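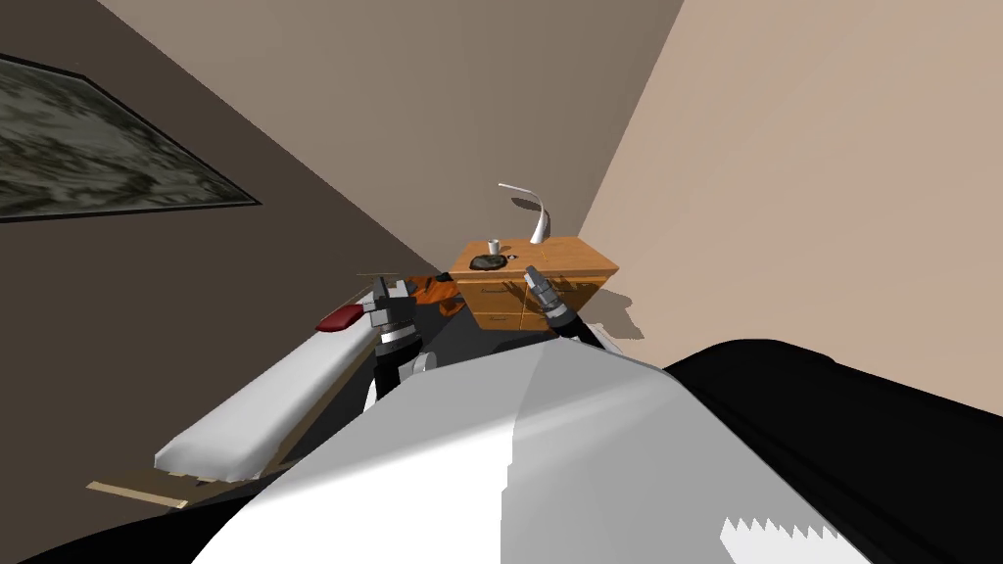 Two grippers reaching for a piece of furniture (computer rendering)

Terkero side table, reviewed after one winter

I bought the Terkero side table from the Niazi shop in Cletstead last October, and I use it every day since then. It stands next to my reading chair and carries a lamp, a teapot and usually too many books.

The assembly took me 20 minutes. There are 8 screws and one small key, and the key is of soft metal, so I recommend to use your own. The paper instructions show step 5 from the wrong side. I put one leg backwards and had to take it off again.

The top is oiled oak. It feels pleasant, but it needs care. A cup left a ring in the first week, and I could remove it only with fine sandpaper and new oil. My neighbor Beatrice Okoth has the same table with the lacquered top and she never had this problem. For a family with children I would choose hers.

The legs are very stable. My floor is old and not level, and the adjustable feet helped a lot. One of the felt pads fell off in spring. I wrote to the shop and Mr. Gilani sent me a new set without charge.

I also looked at the Modness table before buying. It is cheaper, but the top moved under my hand in the store.

Four stars from me. I take one away for the instructions and the key.

Kamran Naqvi, 18 August 2018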